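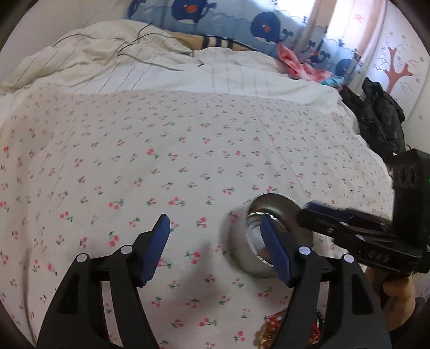
Friday, 9:30

Started on the bed corner before coffee, which was brave of me. Plan for today is only the sorting: bedding in one heap, everything that wandered in from other rooms in another. The steel bowl goes back to the Lekthorpe shelf (Anas Smadi, if you're reading, I know you wanted it for the small parts, and you can have it after lunch!). The gold and red beads are in a tangle again, so I'll sit down with them and a pin sometime this afternoon. Jacket to the hook by the door, please, whoever it belongs to.

The cherry sheet stays on, I'm fond of it, and the whale bumper too. Striped duvet still needs a proper shake and fold, 45 minutes for the lot if I don't dawdle. Ask Zoubi about a second pillow cover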